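주말 가방 정리, 드디어 했어요

일요일 오후에 뭘 했냐면요, 미루고 미루던 가방 정리를 했습니다. 다음 달에 2박 3일로 기차 여행을 가기로 해서 짐을 좀 줄여 보고 싶었거든요. 작년에는 32리터짜리를 꽉꽉 채워 갔다가 역 계단에서 진짜 울 뻔했어요ㅠㅠ 절반은 꺼내 보지도 않고 그대로 들고 왔고요.

일단 옷부터 확 줄였어요. 상의 둘, 바지 하나, 잠옷 하나. 잠옷은 끝까지 고민했는데 숙소 잠옷은 아무래도 못 입겠더라고요(저만 그런가요?). 양말은 넉넉하게! 비 오면 양말이 제일 아쉬워요.

화장품은 Tirnon 소분 용기에 덜었습니다. 30ml짜리인데 로션이 생각보다 오래가요. 샴푸는 새는 바람에 뚜껑 밑에 랩을 한 겹 깔았더니 괜찮네요. 동네 생활용품점에서 1,000원 주고 산 지퍼백도 아주 잘 쓰고 있고요.

충전기는 늘 골치예요. 선이 다 엉켜서 Monent 파우치 하나에 몰아넣었는데, 막상 이어폰은 안 들어가서 앞주머니로 갔어요. 책은 한 권만. 지난번에 세 권 가져가서 14쪽 읽고 온 사람이 접니다ㅋㅋ

아직 우산을 못 정했어요. 접이식은 가벼운데 바람 불면 훌렁 뒤집어지고, 튼튼한 건 또 무겁고... 혹시 좋은 거 쓰시는 분 계시면 댓글로 좀 알려 주세요!

지퍼에 고리 모양 금속이 달린 남색 백팩이에요.

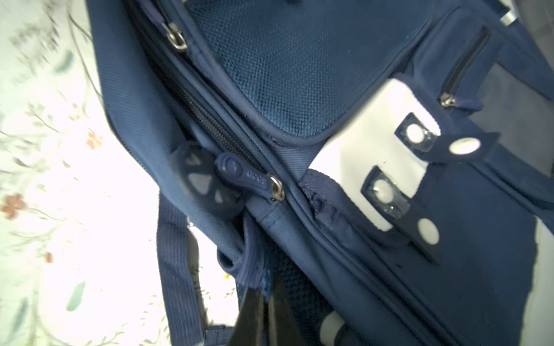 댓글 남기기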